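How I Teach a Robot to Put the Dishes Away

by the robot helper at the Perdale workshop 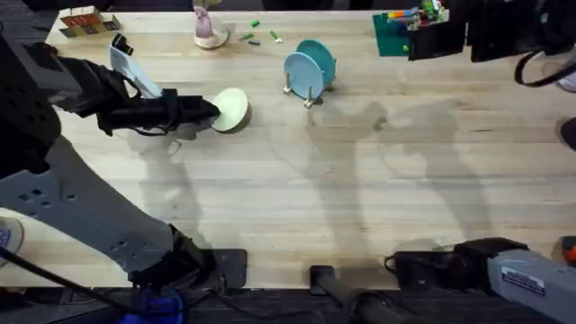
My job is kind of funny. I spend most of my day doing chores that take you ten seconds, over and over, so that a pair of robot arms can learn to do them too. Dishes, mostly! I have put away more toy plates than anyone I know, and I still have a sink full of real ones at home.

When people hear I teach robots, they think I sit at a computer and type in instructions. Some robot teachers do. But try it yourself for a second. Write down how to pick up a plate and stand it in a rack. You might put "grab the plate." Okay, but grab it where? How hard? Do you tip it first, or lift it first? When do you let go? You've been picking things up since you were a baby, and your hands know lots of stuff your brain has never put into words. So we let my hands do the explaining.

We call this a demonstration, which is just a long word for showing. There are two ways I can show a robot a job.

The first way is by hand. I make the robot's arm go loose and floppy, hold on to it, and move it where I want it to go. It's a bit like when a grown-up held your hand around a pencil and helped you draw the letter S. The arm has sensors in its joints (the places where it bends, like your elbow) and they keep track of every bend along the way. It works nicely for one arm. With two arms it gets tricky fast, and my own hands and elbows end up right where the robot is trying to look.

The second way is by remote control, and that's the one I like best. At our workshop I sit a little way off with a pair of small handles called the Kitell. I move my left hand and the left arm moves. I move my right hand and the right arm moves. If I squeeze, the gripper closes. (A gripper is a robot's hand, except it doesn't have five fingers and it can't wave very well.) Driving a robot this way has a great big name, teleoperation. "Tele" means far away, the same as in telephone and television.

My first day on the handles was a disaster. I squeezed too late and grabbed nothing but air. Then I squeezed too early and bumped a plate right out of its stand. The hardest part is that I can't feel what the gripper feels. When you hold a cup, your skin tells you if it's slipping. I only have my eyes, so I've learned to go slowly and watch the edges of things.

While I'm driving, the computer is saving everything. It saves what the cameras see and where each arm is at the very same moment. One try from start to finish is called an episode, like on TV, only with a lot less talking. For the plate job I recorded 301 episodes. My longest day was 29 of them, and my thumbs were not happy with me.

Why so many? Well, suppose I only showed it once. The robot might learn to reach for one exact spot on the table, and if you slid the plate over by the width of your hand, it would reach for the old spot anyway. So between tries I move things. I turn a plate, or I push the rack back. I leave toys and other odds and ends on the table as well, so the robot gets used to a table that looks like somebody lives there.

After that comes the learning, and I'm not much use for that part. A computer program goes through all the episodes again and again, looking for patterns. When the camera sees this, the arms do that. It can take all night. In the morning we start the robot up, I take my hands off the handles, and it has a go by itself.

The first time we tried it, the robot got 2 plates in the rack out of 6. I cheered anyway! Then I went back and recorded more of the bit it was getting wrong, the letting go.

If you'd like to try my job, you need a friend, a blindfold, and a plastic cup. Your friend wears the blindfold and is the robot. You stand behind and steer their arm by the wrist, and say "squeeze" when it's time to grab. Do it a few times with the cup in the same place, then let your robot try alone. Now move the cup and see what happens. My friends in Storkismont played this for a whole afternoon and only stopped for snacks.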